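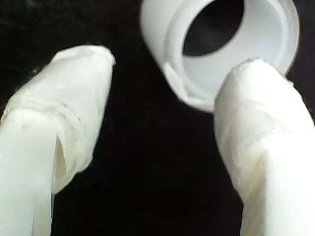

On me demande souvent, depuis que l'atelier de Brileo a reçu son bras, si je suis pour ou contre. Je réponds par des histoires, ce qui agace tout le monde, mais je ne sais pas faire autrement.

Pendant des années, Monique Bailly a trié et posé des bagues en plastique, 300 par matinée quand la radio passait de bonnes chansons. Elle reconnaissait une pièce voilée du bout du pouce, en parlant de ses petits-enfants. Aujourd'hui, les pièces vont aux deux doigts blancs du robot, et Monique surveille. Ses poignets la laissent dormir, elle le dit volontiers, et je m'en réjouis pour elle ! Mais elle dit aussi que les après-midi sont longs, et cela, aucun tableau de la direction ne le mesure.
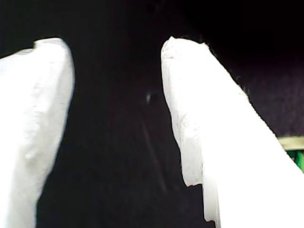 Ce que la main savait

Un doigt de machine s'use comme un gant de jardin : il se gratte, se salit, prend des peluches. Il faut quelqu'un pour le regarder de près et décider qu'il tiendra encore la semaine. Killian Chauvin, entré chez nous à l'entretien, a appris ce coup d'œil auprès de Monique, qui n'a jamais eu de diplôme et dont la fiche de poste indique toujours « opératrice ». Voilà ma vraie querelle avec l'automatisation telle qu'on la pratique : le travail change, le savoir circule, et la paie reste assise à la même place.

Je voudrais qu'on inscrive ces heures de transmission au contrat, qu'on les paie, et qu'on demande leur avis aux trois collègues de la ligne avant de commander le bras suivant. Annick Hamel, à la direction, m'a promis d'y réfléchir (elle réfléchit bien, mais lentement).

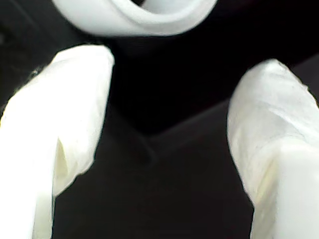

Prillcombe, juillet

J'ajoute quelques lignes après une visite chez nos voisins de Vidal, où l'on a fait les choses dans l'autre sens : les ouvrières ont choisi les gestes à confier à la machine et gardé ceux qu'elles aimaient. Tout n'y est pas rose, les pauses sont courtes et le café mauvais. J'y ai pourtant entendu rire dans l'atelier, et j'en ai parlé à Monique dès mon retour. Elle veut y aller à la rentrée, avec Killian au volant.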